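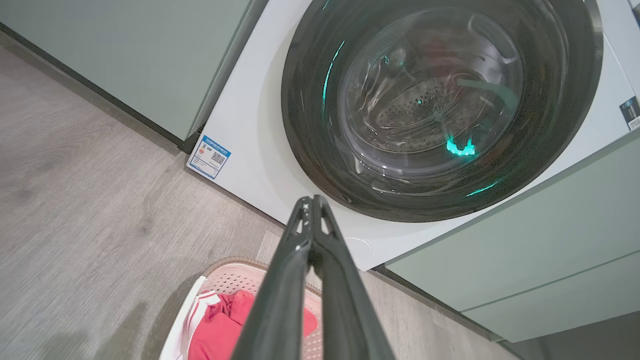 Moso Home Cleaning Notes

README for the Moso notes, version 2

Contents

What this is
What is in the folder
Columns
How the notes were collected
Cleaning up the text
Known gaps
Using the notes
Changes since version 1
Contact

What this is

Moso is a set of short written notes on cleaning household items with reusable cloths and plain water, or with very little soap. Each note covers one item, one kind of dirt and one method, and says how it went. The notes were written by people cleaning their own homes and cars. They are kept as plain text tables so that anyone with a spreadsheet program can open them.

There are 324 notes in this version. Of those, 147 are about kitchens. The rest cover bathrooms, laundry rooms, windows, floors, car interiors and a small group marked "other" (piano keys, a camp stove, a birdcage tray and so on).

What is in the folder

notes.csv
The main table, one note per row.

cloths.csv
The cloth types named in the notes, with weave, size in inches and washing directions as the writers gave them.

rooms.txt
The list of room names allowed in the room column.

README.txt
This file.

Columns

note_id: a number. Numbers are not reused. If a note was removed, its number stays empty.

room: one of the names in rooms.txt.

item: what was cleaned, in the writer's words, lowercase. "stove top" and "cooktop" are both in there and we have not merged them.

dirt: what was on it. Often a guess on the writer's part. "sticky" is allowed.

cloth: a short name that matches a row in cloths.csv. Blank if the writer used an old T-shirt or a paper towel.

water: none, cold, warm or hot. We didn't ask for temperatures.

soap: yes or no. If yes, the kind of soap is usually in the comment.

minutes: time spent, rounded up to a whole minute.

result: clean, better, same or worse.

comment: free text, up to two paragraphs.

How the notes were collected

The first batch came from paper cards kept in the supply closet at Bernum, a small house cleaning business. Staff filled in a card when a method worked well or badly enough to be worth telling the others. Wyn Yorath typed up the cards and added the room and result columns, which the cards did not have.

The second batch came in through a web form that was open through June. Anyone could send a note. We asked people to write down a job they had just done and not one they remembered from years ago. Notes that were plainly ads for a product were dropped. Notes that praised a product by name but also described a real job were kept, with the product name left in the comment.

Cleaning up the text

Spelling was fixed in the item and dirt columns only. Comments are as written, apart from names, street addresses and phone numbers, which were taken out. Where a writer put two jobs in one note, it was split into two rows and the comment was copied to both.

The result column was filled in by the writer for the web notes and by Wyn for the card notes. A card that said "good" was entered as clean. A card that said "ok, needs another go" was entered as better.

Known gaps

People like to write about things that went well. There are very few rows marked worse, and the ones we have are mostly scratched plastic and streaks on black glass. Don't use the counts to work out how often a method fails.

Hard water makes a big difference on faucets and shower doors, and we did not ask about it. Some writers mention it in the comment. Most don't.

Laundry notes are thin. Most of them deal with rubber door seals and detergent drawers. There is nothing on dryer vents.

The cloth washing directions disagree with each other. Some writers boil their cloths, some never go above warm. Follow the label on the cloth you own.

None of the notes were tested by us, and nothing in them says anything about germs. "Clean" means it looked clean to the person who cleaned it.

Using the notes

You may copy, print and change the notes for any purpose. Please say where they came from. If you print them as cards, the comment column will run over on a small card, so sort by length first and set the long ones aside.

When opening notes.csv, choose UTF-8 and set the separator to comma. Comments containing commas are in double quotes. The note_id column should be read as text if you want to keep the leading zeros.

Numance and Cronin are the names of two sorting scripts mentioned in older copies of this file. They are no longer included. A spreadsheet filter does the same job.

Changes since version 1

Added the web form notes.
Split the old "bath and laundry" room into bathroom and laundry room.
Renamed the column "time" to "minutes".
Removed duplicate cards on oven racks.
Fixed the cloth name on the window rows, which had been shifted down by one line.

Contact

Send corrections to Wyn Yorath at Bernum. Include the note_id and the column. New notes are welcome too, in the same column order, and will go into the next version.

Last edited 13th November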